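# Chapter 6: Packing a Bag That Works

Pick up any bag you own and look at what has sunk to the bottom. A pen cap, a receipt, one glove? A bag keeps a record of how it was packed, and in this chapter you'll learn to read that record and do better next time. I love this topic. You can practice it every day of your life, and a canvas tote costs so little that almost anyone can start tonight!

We begin with the tote because it is the hardest bag to pack well. A backpack has a shape of its own. A tote has very little – two handles, an opening, maybe a pocket on the front – and the things you put inside have to do the rest. Set an empty one on a table and it may stand up nicely or fold over on itself, depending on the cloth and on how the base was sewn.

Before anything goes in, set the bag upright toward the back of a clear tabletop, with the handles up and the opening where you can reach it. Keep bottles off to one side until you're ready for them.

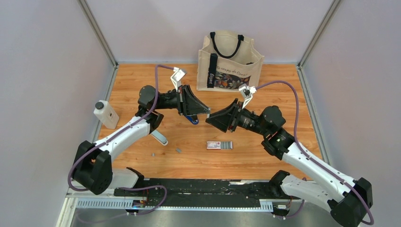
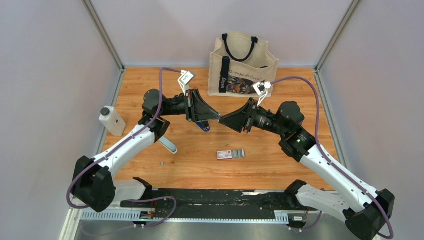

Now think about weight. Heavy, flat things go in first and lie against the side that will rest on your hip. Bottles come next, standing, with the cap checked twice (once when you close it, once when you pick it up). Soft things fill the gaps, and they do a wonderful job of it – a rolled sweater will hold a bottle straight all the way across town.

Jolanta Czerwiński, who taught the first version of this course in Nelutness, used to have her students pack the same bag 5 times in one lesson. By the third try people were arguing happily about where the umbrella belonged. You'll repeat her lesson in Section 6.2, using the packing list from the Closa workbook.

**Words to know**

- *base load*: the heavy items at the bottom of the bag
- *filler*: soft items that stop other things from moving
- *top layer*: whatever you'll need first when you arrive

**Before you read on**

Empty the bag you carried today onto a table. Sort what you find into base load, filler and top layer, and put anything that fits none of them in a separate pile. Keep that pile out until you reach Section 6.1, where we start with it.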